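Robots and the peg board: a page for younger readers

By Beatrice Khaemba, Rondside Robot Club

Ever done one of those baby toys where the star goes in the star hole? Easy, right. You were good at it when you were two. Now try it wearing thick gloves. While looking through a paper towel tube. That's closer to what it's like for a robot.

Our club has been working on this since November. There are 20 of us, ages nine to thirteen, and we meet after school in the big room at Serville. Our coach is Peninah Ndung'u. She says "slow is fine" so often that somebody put it on the door.

So what's the job? A board with shapes marked on it. Some blue parts. Each part has a spot. The robot picks up a part, carries it over, puts it down in the right place. Pegs, cylinders, a wheel. Sounds like nothing!! It is a LOT.

Think about what your hand does when you grab a pencil. You don't think about it at all. A robot needs to be told or taught every bit. Where is the peg? Which fingers? How hard to squeeze? Too hard and it pops out sideways. Too soft, it drops. Then there's letting go, which we thought would be the easy part, and wasnt.

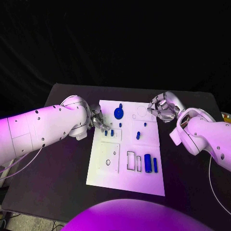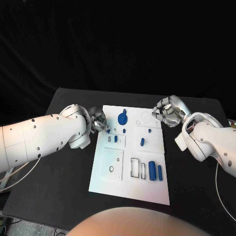
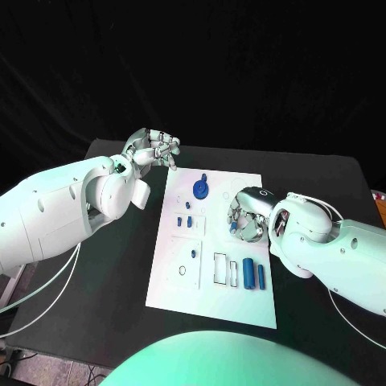 Two arms, two hands, one board of blue parts.

Why two arms? One arm can't reach everything nicely. The left hand takes the left side, the right hand takes the right side, and they have to stay out of each other's way. Bumping is bad. Bumping means stop and start again and everybody groans.

Some words you'll hear us use:

Joint. A place that bends. Your elbow is one, so is each bend in your finger. Robot fingers have them too.

Grip. How the hand is holding on. Fingertips for small stuff like pegs.

Try. One go at moving one part, from reaching to letting go. We write every try in the notebook, even the bad ones. Especially the bad ones.

In our first month we did 221 tries and 84 were good. The other ones taught us stuff. Like, the skinny pegs tip over if you let go too early. And the fat cylinder is way easier then it looks, you can be a bit off and still be ok.

Want to try it at home? Get a cup, some crayons, and a pair of oven mitts. Close one eye. Put the crayons in the cup one at a time, standing up. Have a friend time you. My best is 37 seconds and I dropped two.

Next up for us is the Kinyua Challenge, same kind of board but the parts start in different spots every round. More on that when we've done it. Gotta go, it's my turn on the notebook.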